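# Como tirar marcas de copo de um móvel de madeira (sem comprar outro móvel)

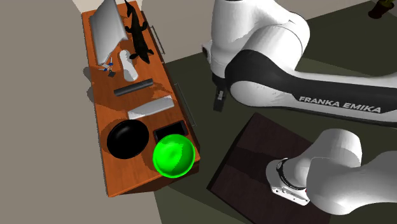 *Armário comprido de madeira alaranjada, puxadores finos de metal.*

A mancha branca deixada por um copo costuma ser só umidade presa no acabamento. A mancha preta é outra conversa: a água chegou à madeira, e aí o assunto é lixa, paciência e, às vezes, uma toalhinha de crochê por cima. Este tutorial trata da branca.

## O que separar

- 2 panos de algodão, limpos e sem estampa (camiseta de campanha eleitoral solta tinta, aprendi assim)
- ferro de passar, sem vapor
- óleo mineral
- cera incolor em pasta; uso a Orkine, mas qualquer uma serve
- uma tarde sem visitas

## Antes de começar

Descubra qual é o acabamento. Pingue uma gota de álcool num canto escondido e espere. Se ficar pegajoso, é goma-laca, e o ferro está proibido: pule direto para o óleo. Se nada acontecer, deve ser verniz ou poliuretano, e você pode seguir com alguma tranquilidade.

Tire o pó com pano seco. Parece óbvio, mas Pouran Shahbazi, que me ensinou tudo isto na oficina da Daneshvar, dizia que metade dos riscos que consertava vinha de gente esfregando poeira com entusiasmo.

## Passo a passo

1. Esvazie o ferro. Esvazie mesmo, vire de cabeça para baixo na pia.
2. Ligue na temperatura mais baixa.
3. Dobre um pano em dois e ponha sobre a mancha.
4. Encoste o ferro por cerca de 4 segundos e levante.
5. Olhe. Se a mancha clareou, repita. Se não mudou nada, repita também, no máximo sete vezes.
6. Deixe esfriar por completo.

Mancha teimosa pede óleo mineral: passe uma camada fina, deixe até a manhã seguinte e enxugue. Maionese funciona pelo mesmo princípio, e o móvel passa dois dias cheirando a sanduíche.

## Acabamento

Aplique a cera no sentido do veio, em pouca quantidade. Quem usa meia lata passa o resto do mês polindo. Espere secar, lustre com o outro pano e confira contra a luz da janela.

Se a área tratada ficar mais brilhante que o resto, encere o tampo inteiro. É chato, eu sei. Comecei por um círculo do tamanho de uma xícara e terminei encerando até o pé da cama.

Quanto aos porta-copos, tenho sete. Ficam na gaveta.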